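How do I stop my Hidell kitchen faucet from dripping when it's off?

Posted by tapwater_89 in Home Repair

We have a single-handle Hidell faucet that came with the house. It drips when it's off. Not much, but enough that I lie in bed and listen for the next one. I put a saucepan under it before bed and had more than 20 ounces by morning, so the plants are doing great.

I've already replaced the aerator, because the guy at Bommont Hardware sold me an aerator. No change. A plumber quoted me $300 to come look at it, and I believe the looking was most of that. Is this something a reasonably careful person can fix, or should I just get used to the saucepan?

Lenni Sjöberg

The aerator only shapes the stream, so you now have a nicer-looking drip. You want the cartridge, the plastic thing under the handle that does the actual shutting off. Mine cost $30 for a Rantala replacement and took most of an evening, a good part of which I spent looking for the hex key.

Turn off both valves under the sink, then open the faucet to let the pressure out. Plug the drain. I mean it, plug the drain. The set screw is tiny and it wants to go home. Pry off the little cap on the handle, loosen the screw, lift the handle off, and unscrew the dome nut underneath. There may be a retaining clip. Pull the cartridge straight up, and note which way it was facing before you do.
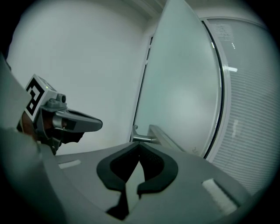
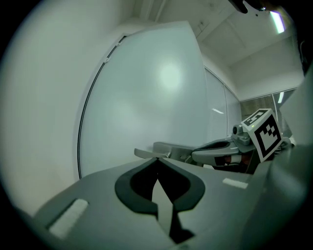

Hard water is the usual reason the old cartridge won't budge. Mine had been in there since before we bought the place and came out with a noise I'd rather not hear again. Wrap a rag around it, use pliers, and wiggle side to side. Don't go at it like you're starting a mower. If the new one has a notch or a narrow gap in it, like the one running down the middle of the black recess in my second photo, don't assume it can face either way. Match it to the old one or your hot and cold will trade places. I lived with mine backward until October before I took it apart again. Put a thin film of plumber's silicone grease on the O-rings - not petroleum jelly, whatever your uncle says.

rustbelt_marge

Had the same drip and bought a Tadetti faucet. No drip. Cost $89 and my marriage improved.

sinkorswim

Before you buy anything, look at where the water is coming from. If it's the tip of the spout, Lenni is right and it's the cartridge. If it's around the base, that's the spout O-rings and they're a couple of bucks. Also check that your shutoff valves really close. Mine didn't, and I found out with the cartridge in my hand and the ceiling getting a rinse.

tapwater_89

It's the tip. Cartridge ordered, drain plugged already. The plants have been told.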